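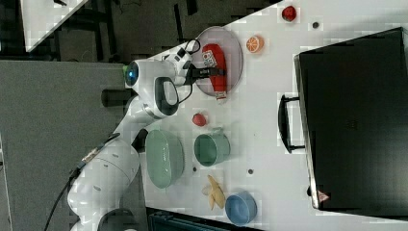 Getting the last of it out: sauces, jars and the shelf in the fridge door

By Kausar Farooqui
25/08/2022

My mother kept her bottles upside down. Every sauce in the house stood on its head in the door of the refrigerator, wedged in with a folded dish towel, and when I was small I thought all families did it. I've carried on the habit for most of my life, and along the way I have picked up a good many other ways of getting the last spoonful out of things. A reader in Zadbridge wrote to me in April to ask if I'd put them all on one page, and I'm sorry, dear, it has taken me all summer. We had the kitchen floor up for a good part of it and I was cooking on one burner in the hallway.

Squeeze bottles

Turn the bottle over a full day before you think you'll need it. Ketchup is slow, and thumping the bottom mostly gets you a noise and then a puddle. If supper is already on the table, close the cap tight, hold the bottle by the base and swing your arm down once, firmly, as if you were shaking down an old thermometer. Do check that cap first. My ceiling has never quite recovered from the time I didn't.

When squeezing brings out only air, take the whole cap off and pour in two teaspoons of vinegar. Put the cap back, shake, and pour what you get straight into a pot of baked beans or a meatloaf mix. It's too thin for fries by then, but you won't notice in a sauce.

Caps that crust over

Soak the cap in a mug of hot water with a drop of dish soap for ten minutes, then push a toothpick through the hole from the inside. From the outside you only pack the crust in tighter. Let it dry before it goes back on. I do all of mine on the same evening – mustard, ketchup, the chocolate syrup that only my grandson uses – and the mugs lined up by the sink look like some sort of school experiment.

Wipe the neck of the bottle while the cap is off, too. A damp cloth does it, or half a lemon or orange you've already squeezed, which cuts the stickiness nicely and smells a good deal better than my dishcloths do.
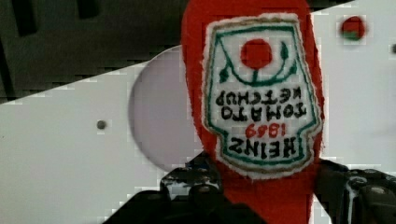 Glass jars

A thin rubber spatula is worth its drawer space for peanut butter and jam alone. I have a narrow one from Alar that I bought for 2 dollars at a church sale, and I've gone through three expensive ones while it just keeps going. For mayonnaise, I add oil, lemon juice, salt and a little mustard right to the jar, put the lid on and shake hard. There's your salad dressing, and the jar comes half clean into the bargain.

Honey that has set goes into a bowl of warm tap water, lid loosened, and you leave it be. Don't hurry it in the microwave. With molasses I warm the jar the same way, and oil the measuring cup before I pour so that it all slides out again.

If the lid is stuck, run it under the hot tap and grip it with a rubber glove. Mrs. Mohamedi from my old street used to slip the tip of a spoon under the rim and lift gently until it gave a little pop, and I've come around to her way now that my wrists aren't what they were.

Tomato paste

I don't think I have ever used a whole can of tomato paste in one go. Open it, drop it by the tablespoon onto a lined tray, freeze until hard and tip the lumps into a bag. They go into soup straight from the freezer. The tubes are handier if you can find them, and you can roll those up from the bottom with a clothespin to hold the roll in place, just like toothpaste.

The last of the pan

Now this is where I get cross with myself, because the best part of a fried supper is stuck to the pan and I washed it down the drain for years! While the pan is still warm, pour in half a cup of water or stock and scrape with a flat spatula. What comes up is gravy, or very nearly. Use a plastic or wooden one if your pan has a coating, and lift the pan off the heat first if your spatula is plastic.

Pasta water can be saved too. Set a bowl under the colander before you drain, and keep a cupful for loosening the sauce.

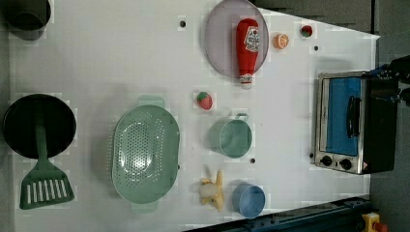
Keeping track in the door

The door is the warmest part of a refrigerator, so it suits ketchup, mustard and pickles much better than it does milk. I put a strip of masking tape on each bottle with the month I opened it. My daughter bought me a set of Garkier labels for this, very smart, 80 to the roll, and I'm ashamed to say I've gone back to the masking tape, as it peels off in one piece.

Every few weeks I take everything out, wash the shelf with warm water and a spoonful of baking soda, and put the nearly empty bottles at the front, heads down. Then we eat our way along. It makes for some odd suppers – last time it was hot dogs with three kinds of relish – but there's room for the milk again.

If your bottles won't stand on their heads, an egg carton cut in half and set in the door shelf holds them quite well, and so does a heavy glass. Change the carton when it gets sticky.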